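Sunday, April 21, 2019

# Open day at the Skillent training rooms

I went with two colleagues from our evening course. We teach basic lab skills to adults who want to start nursing or veterinary school, and we need to buy instrument kits before the autumn. Skillent opens its rooms to visitors twice a year, and I had missed the day in March last year, so this time I registered early.

The building is behind the Mondance bus depot and is not easy to find. There is no sign until you are already in the yard. At the door they gave us a paper badge and a plan of the floor, and we could walk as we liked.

## The kit table

I spent most of my time with the instruments. The kits are the folding kind with blue edges, and what I wanted to see was how the pieces lie inside when they are under plastic. Scissors and straight forceps can be recognized through it without problem. The thin instruments are more difficult, because the plastic shines under the lamps and you must move your head a little. 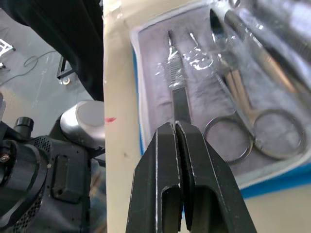
## What is in a kit

Our school now uses loose instruments from a drawer, and every term something is missing at the end. A pouch where each student sees all the pieces together would help us very much. I made a short list of what I would want for a beginner:

- a scalpel handle, with blades kept separately by the teacher
- scissors with a narrow point
- a probe
- two kinds of forceps

The white lining takes marks quickly, this I noticed at once. For me it is a small minus, but our students work with dyes, and after one term it would look much worse. The zipper is a good point – in our drawer system nothing closes.
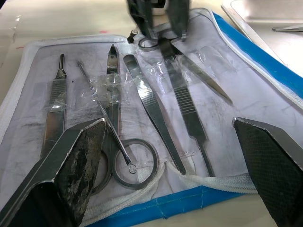 Can the blades stay in the pouch together with the other instruments?

It is better to keep them apart. A blade should stay in its own sealed packet until the moment it is put on the handle, and after the lesson it goes directly into the sharps box. The handle alone can go back to the pouch when it is clean.

## Prices and the second room

In the second room there was a table from Iletti with catalogs. Their student kit costs 400 for a box of ten if you collect it yourself, and delivery is extra. Barros had a similar one, a little cheaper, but the smallest order is 105 kits, and this is too many for a school like ours. I asked if two schools can order together and they said they would write to me.

The coffee was in the corridor and it was good. I also bought a used anatomy atlas for 2 dollars from a box near the stairs, it has some pencil notes but all pages are there.

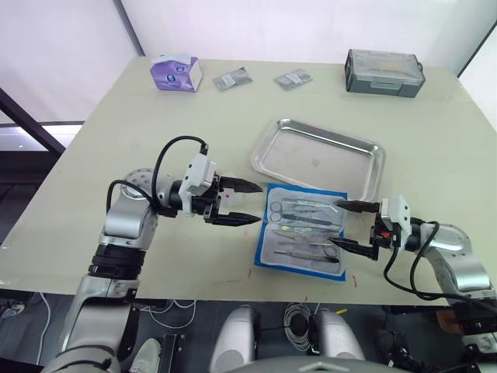

Our own room has only one long bench, and six students must share it, so I think a lot about how much space one place needs. At the moment they put everything down where they find a free corner, and then they mix up whose is whose. I would like to copy the order of the table at Skillent, with the steel tray and the open kit in the middle and the tissue box and the small packets along the back edge. The tray is the part I would add first, because we have nothing like it and wet samples go directly on the bench. A storage case like the gray one in the corner would be useful too, if it fits under our shelf.

We left a bit after three. My colleagues prefer the Barros kit and I prefer the one from Iletti, so we will ask both for one sample and let the students try them in the first week of the new course. The registration for the next open day is already possible at the front desk, and parking in the yard is free if you come before ten.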